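Chapter 4
When the Machine Joins the Packing Table

After reading this chapter you should be able to:
describe how a job is divided into tasks before any part of it is automated;
explain why the work of the people nearby changes even when their job title stays the same;
discuss who should be asked before a new machine is brought in.

4.1 A job is many tasks

Cluna is a firm which hires out and repairs sports equipment. In its workroom at Urkard, 260 rackets can come back in one busy day of July. For many years each of them was taken out of its cover, looked at, wiped and put back by hand. On paper this was one job, called "returns". When the firm began to think about automation, it asked the staff to write down everything they did in this job, and the list was longer than the managers had expected.

Opening a cover, for instance, was not on the first version of the list. The staff did it without thinking. But a cover is soft, it changes its shape when it is lifted, and one hand must usually hold it while the other hand works. For a machine this is a hard task, much harder than carrying a box.
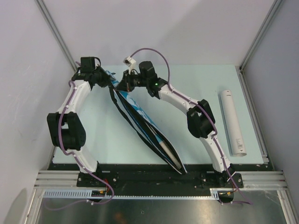
Figure 4.1 Two robot arms holding an unzipped bag over the work surface. A white tube lies to the right.

Soft goods are a good subject for the beginning of this chapter for this reason. They show that the tasks which people find easy and the tasks which machines find easy are often different ones. A planner who forgets this will give the wrong work to the wrong side.

4.2 What changed for the staff

Natnael Sisay had worked at the returns table for 8 years when the change was announced. He was not against it, but he had a question which the plan did not answer: who decides if a racket is good enough to go out again? In the old way of working he decided this with his fingers, while he was pulling the racket out. He felt the loose string or the small crack before he saw it.

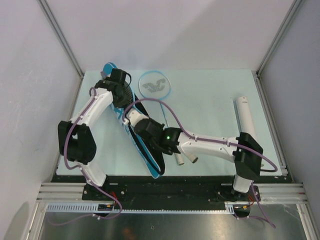
The firm, to its credit, took the question seriously. The handling of covers and the checking of rackets were written as two separate tasks, and the second one stayed with the staff. Sisay now spends most of his shift on checking. He says his back is better and that he talks less with his colleagues – the old table had places for four people, side by side.

Both effects are real, and only the first was in the plan. In the rest of this chapter we will use the word "side effect" for any change in the working day which was not written in the plan, good or bad.

Key terms: task, job, side effect, handling

Before you read on, make a list of the tasks in a job you know well. Leave it for one day, then add the tasks you forgot.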